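4.2 Recovery between innings

Club cricketers who bat and bowl in the same match are rarely studied, and most of what is written on workload comes from full-time players. Our sample was drawn from three leagues and covers one outdoor season, ending in October. In all, 131 players kept a diary of balls faced, balls bowled and hours slept. Players who returned less than 80 percent of their diary pages were left out of the analysis in this section.

The diary asked for two soreness scores, one at the close of play and one the next morning, both on the scale used by Sarantis and Janssen in their earlier work on seam bowlers. Evening scores were higher for players who had bowled second than for those who had bowled first. The gap was small and was mostly gone by morning. Batting position made little difference once time at the crease was taken into account. Openers who were out early reported the same scores as players who had not batted at all.

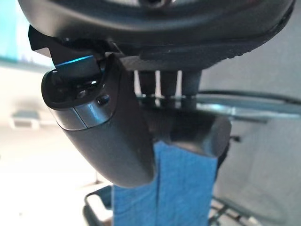
Figure 3

Sleep was a stronger predictor than either batting or bowling load. A short night before the match went with a higher soreness score after it, and this held for both batters and bowlers. Travel may explain part of this. The Pileck and Reinholz clubs have the longest drives in their league, and their players often left home before breakfast for away games. We did not ask for travel times in the diary, so we can't separate the two effects. Weidemann found a similar pattern in junior players, although her matches were shorter and were all played at one ground.

Wicketkeepers were a special case. They are on the field for the whole innings and squat for every ball, but the diary had no column for keeping. Several wrote their own notes in the margin - mainly on knees and lower back - and these were typed up and coded separately by Schmieder and Lazăr. The two coders disagreed on a few entries and settled them by discussion. Keepers' morning scores stayed closer to their evening scores than those of any other group, but there were too few keepers to test this properly.

Missing pages were most common after heavy defeats. If players who lost badly also felt worse, the scores reported in this section are somewhat too low. Running the analysis again with only complete diaries gave the same order of effects, with wider intervals. The order also held when we dropped matches that had been shortened by rain.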